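How Do Video Games Save Your Place?

You play for an hour. You cross a river, find a key, and beat a big spider. Then it's time for dinner, so you turn the game off. The next day you turn it on again, and you're standing right where you left off, with the key still in your bag. How did the game remember?

The short answer is that it wrote a list. The long answer is below.

What gets written down

A game does not record a movie of everything you did. That would take up far too much room. When you save, the game writes down only the things it needs to put you back in the same spot.

Think about a board game that you have to pack up before it's finished. You wouldn't need to remember every roll of the dice. You would write down where each piece is, whose turn it is, and how much play money everyone has. With that list you could set the board up again tomorrow.

A save file is the same kind of list. Say you're playing a game called Danevier, where you explore an island. The list might look something like this:

Player name: Perla
Place: Rurncombe, next to the well
Health: 50
Coins: 362
Keys: 2
Spider beaten: yes
Bridge fixed: no

The well isn't stored in the list, and neither is the town of Rurncombe. Those are already part of the game, and they're the same for everybody who plays it. The list only says where you are and what you have changed.

Yes and no

Look at the last two lines again. "Spider beaten" and "Bridge fixed" can only be yes or no. Programmers call these flags. A big game can have 500 of them or even more. There's a flag for each treasure chest, so you can't open the same one twice. There may be a flag for each person you can talk to, so they don't keep telling you their name as if you had never met.

When you load your game, it reads the flags one by one. Spider beaten? Yes. Then don't put the spider in the cave. Bridge fixed? No. Then draw the bridge with a hole in it.

Sometimes a flag gets set wrong, and that makes a bug. You might fix the bridge, save, come back, and find it broken again. The game forgot to change a no to a yes.

Where the list goes

A computer or game console has two kinds of memory. One kind is very fast, but it goes blank when the power goes off. The game uses it while you're playing. The other kind is slower, but it keeps things when the power is off. It's called storage.

Saving means copying the list from the fast memory to storage. Loading means copying it back.

That's why many games show a little spinning picture and tell you not to turn off the power. The game is in the middle of writing. If the power stops halfway through, you may end up with half a list, and the game can't make sense of half a list. People say the file is "corrupted," which just means it can't be read properly anymore.

Careful programmers have a trick for this. The game writes a whole new list first and keeps the old one until the new one is done. If something goes wrong, the old one is still there. You lose a few minutes of playing, but you don't lose everything.

Before there were saves

Early home games often had no storage you could write to. When you turned the game off, your place was gone. If you wanted to see the end, you had to start from the beginning and play all the way through.

Then some games started using passwords. When you finished a level, a row of letters and numbers came up on the screen. You copied it onto paper. Next time, you typed it in and the game put you back at that level. The password was really a tiny save file, and the piece of paper was the storage. If you mixed up a zero and a letter O, it didn't work.

Later on, some game cartridges had a small battery inside. The battery kept a bit of memory awake after the console was switched off. These batteries can last for many years, but they do run down in the end, and when they do, the saves go with them. 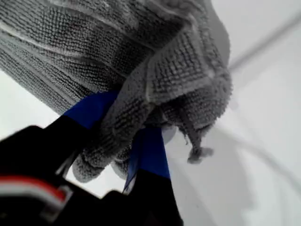
Memory cards came next for a lot of players. A memory card was a small piece of plastic that plugged into the front of the console. You could take it to a friend's house and carry on with your own game there. Cards didn't hold very much, though. When one was full, you had to choose an old save to erase, or buy another card.

Today most consoles have plenty of storage built in. Many can also send a copy of your save over the internet to a computer somewhere else. This is called a cloud save. If your console breaks, you can get a new one and bring your save back down to it. The cloud isn't in the sky - it's a building full of computers.

Save points and autosave

Some games let you save anywhere. Others only let you save at certain places, such as a bed or a campfire. These are save points. They make the list shorter, because the game doesn't have to write down the exact spot where every monster was standing. They can also make a game more exciting. If the next save point is a long way off, you have to be careful.

Autosave is when the game saves by itself. It might do this each time you go through a door or finish a job. It's handy, but it helps to know when it happens. Look for a small symbol in the corner of the screen. If you've just done something hard and haven't seen the symbol, wait a moment before you quit.

Try it yourself

You can make a save file with a pencil. Start a board game or a card game with someone at home and stop in the middle. Write down everything you would need to set it up again, then put the game away. The next day, use only your list to put it all back.

Did you miss anything? Most people forget whose turn it was. If there's a pile of cards, check that you wrote down what order they were in. Add the missing things to your list and try again with a different game.

Words to know

Save file: the list a game writes so it can put you back where you were.
Flag: a yes or no that the game remembers.
Storage: memory that keeps things when the power is off.
Corrupted: damaged, so that it can't be read.
Cloud save: a copy of your save kept on a computer somewhere else.

Written by Colette Lefèvre. Checked by Ottmar Kohlhase.
Last updated 2018-06-11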